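Sorting out the play food, finally

May 7, 2026

I have been putting off the play food box since September. It started as one small bag from Staklow and then my neighbor Kornél Szekeres gave us everything his kids had outgrown, and now I swear there are 3000 pieces of fake lunch in this house. (Fine, there are 37. I counted while I was avoiding the laundry.)

So I asked myself what really gets played with. Bread, fruit, pastry and blocks, that's it! The blocks turn into cheese or cake or whatever the café is serving, so they get to stay with the food. And everything needs a bowl or a basket to go in, because half the game is putting things into other things and taking them out again.

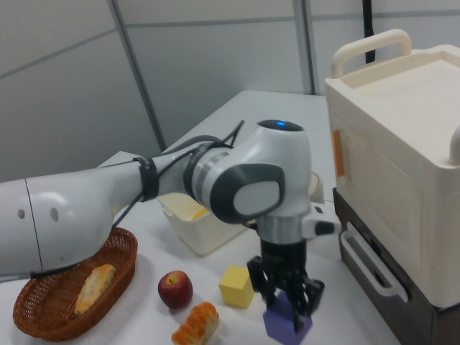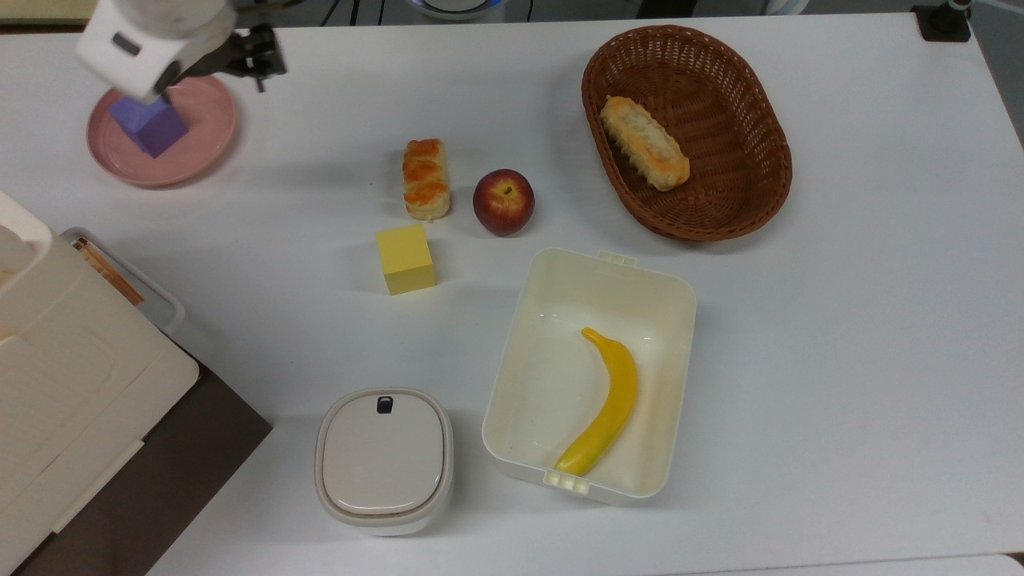
Bread roll in the wicker basket, purple and yellow cubes, and that shiny pastry I keep wanting to bite.

What I'm keeping

The oval basket, for sure. I looked at a fancier one at Hegedűs and walked out again - this one has such a nice reddish-brown color and I like the woven look. The apple stays too, and so does the pink plate. The creamy plastic tub is nothing special but it's handy, and it can go on the low shelf when we're done.

The other stuff went into a bag for the Lirnport swap table. It took me 15 minutes to pack and five trips back to the bag to rescue things. I still want the little teapot back.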